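I went through a phase of slicing cake the minute it cooled enough to touch, and every plate looked like a crime against baking. So now I wait! Wrap it, leave it overnight, then use the long bread knife and let the teeth do the sawing (no pushing down, please). Wipe the blade between cuts too. And go thick – thin slices flop and crumble on the way to the plate, and then you're chasing bits across the table until Wednesday.
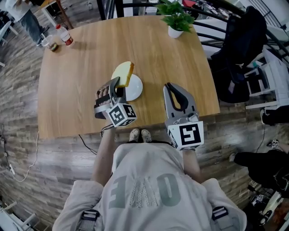

*A good thick slice, just over the plate.*

Leftover ends go in the freezer for trifle.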